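What Happens to Old Computers?

Sooner or later, every computer gets too old to use. It may be too slow for new programs, or a part inside may have stopped working. Some old computers sit in a closet for years. Others end up at a recycling center, where they are taken apart so the materials can be used again.

What is a computer made of?

A computer is a mix of many materials. The case is often steel. The wires have copper in them. The circuit boards are made from glass fibers and a kind of glue called resin, with thin copper paths running through them. There is also a little gold on some of the connectors, where parts plug into each other. Gold is used because it doesn't rust.

All of these metals started out as rock in the ground. Digging up rock and melting the metal out of it takes a lot of energy. Melting down metal that has already been used takes less. Steel and copper can be melted and used again and again.

Step one: Sorting

When old machines arrive at a recycling center, workers sort them first. Laptops go in one place, screens in another, and desktop computers in another. Laptops need extra care because they have large batteries inside. A battery that is crushed or bent can catch fire, so it has to come out before anything else is done.

Workers also check if a computer can be fixed. Using a machine again is better than breaking it up. A computer with one bad part might need only a new part to run for years.

Step two: Opening the case

If the computer can't be fixed, it is opened up. The big flat board inside is called the motherboard. Other parts connect to it, so it works a bit like the main street of a town. The processor, which does the computer's thinking, fits into a square holder called a socket. The power supply is a metal box that takes electricity from the wall and changes it into the kind the other parts can use. 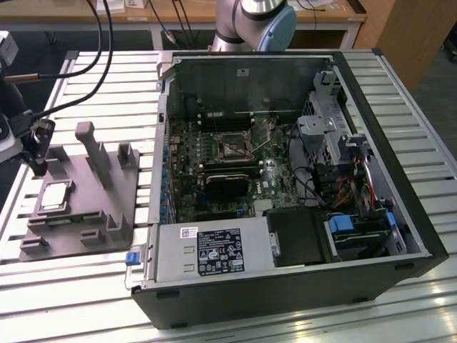 One reader, Dasness, asks if it is okay to open an old computer at home to look for the gold. Please don't. The amount of gold is tiny, and it takes strong chemicals to get it out. A power supply can also hold electricity after it has been unplugged, and it can give you a bad shock. Leave this job to people who are trained for it.

Step three: Shredding and separating

The parts that can't be used again go into a shredder, which chops them into small pieces. A moving belt carries the pieces past a strong magnet. The magnet pulls out the steel – but copper and aluminum don't stick to magnets, so they need other machines to sort them.

Circuit boards usually go to a special factory called a smelter. The metals are melted there and then separated from each other.

What can you do?

Ask an adult before you throw away anything with a plug or a battery. Many towns have a drop-off place for old electronics, and some stores take them too. An adult should also erase any photos and files first.

Words to know

Recycle: to turn old things into material for new things
Resin: a sticky liquid that dries hard
Smelter: a factory where metal is melted and cleaned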